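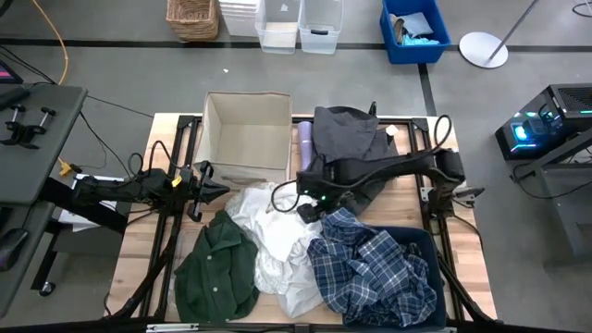 4. Laying out the table for the laundry task

OK, arms are bolted down and homed (if they aren't, go back to section 3, I'll wait). Now we dress the table, and I'll be honest, I love this part. Gilberto calls it playing house.

4.1 Put the open fabric box at the back left. It starts every run empty, so check inside before you walk away. We lost a whole evening of runs in April to one sock.

4.2 Take shirts from the clothes bins on the floor behind the table. You want a mix – something dark with a collar and buttons, something plain and white, something plaid. The plaid one is the hardest for our model and also the one the judges like to hand you, so please don't leave it out just because it makes your numbers look sad.

4.3 Drop the shirts across the front half of the table. Drop, not place! If you fold them even a little, the arms get an easy day and we learn nothing. Collars can land wherever they like.

4.4 Let one shirt hang partly into the dark bin at the front right corner. Fleka (that's our name for the picking program, don't ask Wendy where it came from unless you have an hour) has to learn that a sleeve in the bin doesn't mean the shirt is in the bin.

4.5 Add something heavier toward the back, under the reach of the right arm. Anything thick and dark gray or black is good. Crumple it.

Note: One or two small things that aren't clothes can stay at the back of the table. Fleka should leave them alone. If it grabs one, write down the run number and keep going.

5. Before you press start

5.1 Look at the right gripper. You want the small green light on the wrist housing. If there's no light, power down, reseat the wrist connector and start over from 3.2. Don't wiggle the connector with the power on. I did that once and Maiara still brings it up.

5.2 Follow the black cables along the right arm with your eyes (and then your fingers, power off). The loops need some slack at every joint. Too tight and the arm stalls on a long reach, too loose and a gripper finger catches a loop on the way back.

5.3 Walk the floor on the left side. The orange power cable should run clear of the chair wheels. Pick up any paper while you're there.

CAUTION: Those gripper fingers are pointed. Keep your hands off the table any time the arms have power, even when they're just hanging there looking bored. The stop button goes to a second person, and that person doesn't get to look at their phone.

5.4 Start Stirnik on the computer and wait for both arms to show up in the list. The left one is usually slower. Give it a full minute before you start unplugging things.

5.5 Type in your run number. We ended the last session on 727, so pick up from there and please, please don't reuse one. Tarcísio spent most of a weekend sorting out two different runs that were both called 263.

5.6 Say "clear" out loud, get a "clear" back, and press start.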